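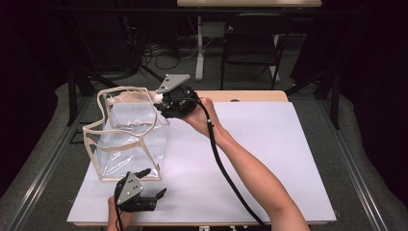 Clear box bag on the white board, beige piping, top still sagging.

Tuesday, bag bench

Very happy with this one! The clear box bag in beige piping finally stands on its own. The rim dips in and goes wavy as soon as you leave it alone, but the four upright edges hold, and that was the part I had doubts about. The piping does far more work than I gave it credit for when I drew the thing. I was thinking of it as a way to hide the raw vinyl edge and it's really the skeleton.

Notes while I remember them.

Vinyl is the Edstead clear, off the second roll. It came folded and not rolled, so every panel has a memory. There's a faint line straight across the front, near the middle, and I can find it with a fingernail. I tried laying a panel flat under the heavy cutting mat over lunch and it helped the small creases a lot, the fold line hardly at all. Next try: hair dryer on low, cotton cloth between, then flat under the mat for 15 minutes. Do this on a scrap first. The last time I got eager with heat the panel went cloudy at one corner and that was a good piece of vinyl gone.

Piping is the Limeo beige. Lovely color with the clear, it reads like a drawing of a bag, all outline. I had a darker brown picked out and I'm so glad I ran out of it. The cord inside is the softer of the 2 we have. For the uprights that's fine. For the rim it's too soft, and you can see what happens, the long sides drift toward each other and the opening turns into a sort of lazy figure eight. Want to try the stiffer cord in the rim only and keep the soft one in the uprights so the bag can still be folded down for storage.

Stitch notes: long stitch, longer than feels right. Short stitches perforate the vinyl and then it tears like a stamp. Clips only, no pins, every pin hole is there forever. Tissue strip under the foot worked well and pulls away clean if you go slowly. The corners at the rim are still the fiddly bit, with the upright piping running into the top piping. I snipped the cord back inside the casing before crossing them and it's much less lumpy than the one before. Upper corners deserve a proper close look on every bag before it goes in the done pile.

White board is a keeper. Clear vinyl on the pale wood was driving me nuts, I kept losing the edges, and on the white the piping jumps right out. It also makes scuffs and thread ends easy to spot. Please put it back on the table if you borrow it, and wipe it first, grit scratches the vinyl.

Handling. Best way I've found to move the bag or square it up is by the trim at the rim. The panels are slippery and they hold fingerprints, the piping gives you something to pinch. Open it from the upper corners, work outward, then let it settle before deciding whether it's straight. It looks crooked for a bit and then relaxes. I fussed over the first one far too long before I figured that out.

Folding, for whoever does it next: push the two narrow sides in like a grocery bag, lay the front down over the back, leave the piping on the outside of the fold. Don't put anything on top of it. I suspect sharp folds will turn white in the cold months, so a soft fold and a roomy drawer.

Joly order is for 50 in this size, same beige. Counted piping on the shelf against the cutting sheet and we have 472 feet, so I need to sit down with the sheet again before anyone cuts rim pieces. Vamex tape for the inside base seam still hasn't been tested on this vinyl. Do a peel test on scraps, leave overnight, write the result here.

To do
stiffer cord in rim, one sample
heat test on scrap for the fold line
peel test, Vamex tape
find out if Joly wants handles, the drawing shows a loop and the order sheet doesn't
more clips, the little ones

Also want to try one with the base in solid beige canvas and only the sides clear. Might be gorgeous.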